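About Lambert Bindery

Lambert Bindery repairs, rebinds and boxes books for libraries, town offices, churches and private owners.

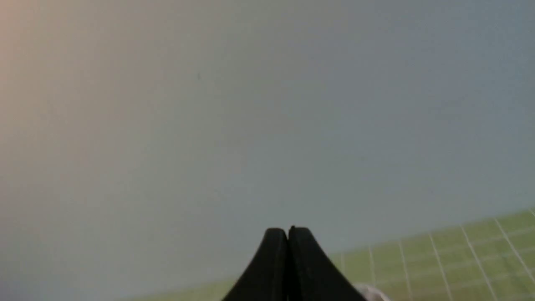 We work out of the back half of the old Trorberg building, where Eifion Owen opened the shop after leaving a job in a college library. He had been mending circulating books there in the evenings, and he found that more people were bringing him their own books than the library's. The first regular customer outside the college was a county clerk with a room full of deed indexes. We still bind for that office.

The name came with the shop. Lambert was the printer who had the space before us, and his sign was already bolted over the door. Eifion left it up, and after a year or so the mail was coming addressed that way.

What we do

Most of our work is repair. A typical job is a family Bible with the boards off, a cookbook that has been opened to the same page for forty years, or a set of minute books whose leather has gone to powder. We resew text blocks, replace spines, mend torn leaves with Japanese tissue and wheat paste, and keep as much of the original cover as will hold. If a spine label can be lifted and put back, we put it back.

We also make new bindings in cloth, quarter leather and full leather. Theses and dissertations are a large part of the spring. Last year we bound 2,047 volumes of all kinds, counting theses, and roughly a third of those were repairs.

Boxes are the third thing. For a book too fragile to rebind, or one whose value depends on leaving it alone, a drop-spine box is often the better choice and costs less. We measure each book and cut the board to fit.

We do not clean mold, and we do not appraise. If your book smells strongly of a basement, please call before bringing it in. We can refer you to a conservator who has the equipment to treat it.

Who we are

Eifion Owen runs the shop and does most of the leather work and the gold finishing.

Solange Arnaud handles paper repair. She trained in print conservation and came to us for a two-month project on a set of atlases — that was nine years ago. She also mixes our pastes and tones the tissue.

Kieran Greenwood sews and does case binding. He keeps the cloth samples in order and can usually match a library series by color and grain.

Jade Furnival answers the phone, writes the estimates and makes nearly all of the boxes. If you have sent us an email, Jade is the one who wrote back.

How a job works

Bring the book in or mail it to us, wrapped and in a stiff carton. Please don't use rubber bands or tape on the book itself. We look at it, write up what we would do, and send you a price. There is no charge for the estimate. If you decide against the work, you pay only return postage.

Simple repairs take three weeks. Full leather bindings take longer, often three months, and anything needed for Christmas should reach us well before December. Rush work on theses is possible when the bench allows.

Classes

Twice a year we teach a weekend class in basic book repair. It covers hinge tightening, tipping in loose pages, paper mending and replacing a cloth spine. Class size is limited by bench space. Tools are provided, and students bring two or three worn books of their own to practice on — nothing valuable, please. Registration for the spring class closes February 28, 2020. School and public library staff pay a reduced fee.

Visiting

The shop is open weekdays from nine to four. Use the side entrance and ring the bell, since we often can't hear a knock over the board shear. Parking is behind the building, next to the loading dock.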